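Chapter 2
Confrontation Shows: Who Is Watching, and Why

Reality TV, the cheap kind. A host, a van, a crying guest. Galtatgate ran 12 seasons on that and not much else. Ildikó Gál produced most of them, her notes come up again later in teh chapter.

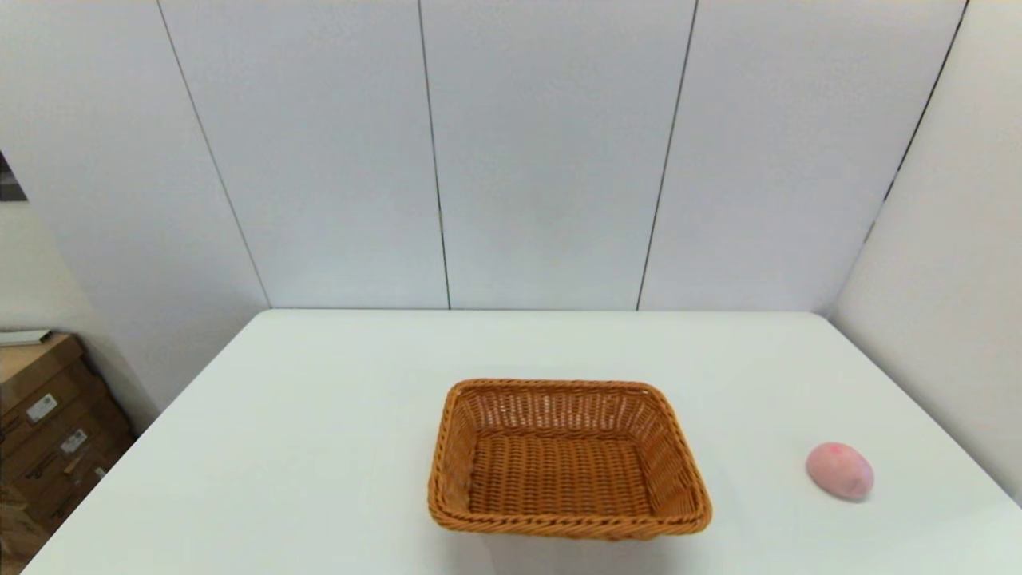

What is a confrontation show?
A program where a host brings two people in a dispute face to face, on camera, usually with one of them not warned.

Key terms first: consent form, ambush, reveal. Then casting. Galtatgate got 2,000 letters a season, read maybe half.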